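Furkmont Wall Shelf, Set-up Guide
Section 2: Before you begin, and fixing the wall rail

Please read this whole section one time before you open the hardware bag. The work takes 25 to 30 minutes for one person, but lifting the shelf onto the rail is easier with two.

2.1 Prepare the work place

1. Clear a table near the wall. Cover it with a cloth if the colour of the top is important to you.
2. Put the small parts in an open bin. The screws roll easily and the spare ones are not sold singly.
3. Keep the paper bag. The part number 408 is printed on it and you will need it if you write to Walteo.

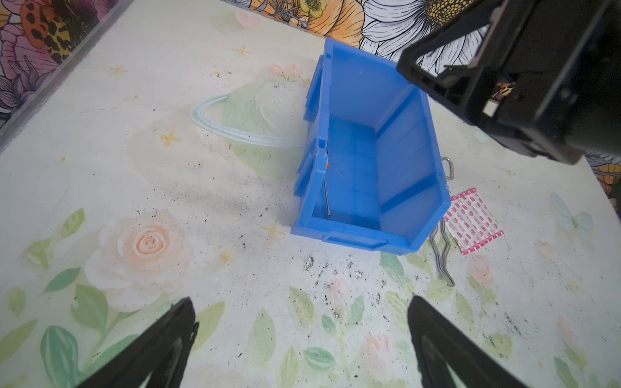
Ruairi McIver: I would add to step 3 that the number is also on the inside of the rail, but you can't read it any more after the rail is on the wall. Write it down first.

Note: The Lamolia model uses the same rail but longer screws. Do not mix the two bags.

2.2 Mark and drill

1. Hold the rail against the wall at the height you have chosen. The folded side must look up.
2. Put a level on the rail and mark the holes with a pencil, beginning with the two outer ones.
3. Take the rail away. Check for cables and water pipes behind every mark.
4. Drill the holes and clean out the dust. In plaster, use the grey plugs. In brick, use the brown plugs.

CAUTION: Never drill straight above or below a power point or a light switch. If you are not sure where the cables go, ask an electrician.

2.3 Fix the rail

1. Push the plugs in until they are level with the wall.
2. Put in all the screws by hand, only a few turns each.
3. Tighten the outer screws with a screwdriver, then the middle ones. Stop when the rail does not move. A power driver can turn the plug in soft plaster. 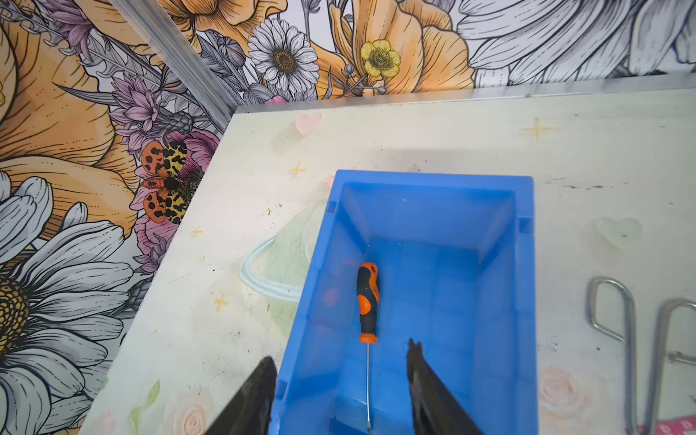
Fig. 2. Screwdriver in parts bin

4. Pull the rail down firmly with both hands. If it moves, take out the screws and use the larger plugs from the Macaraeg wall kit (sold separately).

Note: New plaster must be fully dry before you hang the shelf. Continue with Section 3.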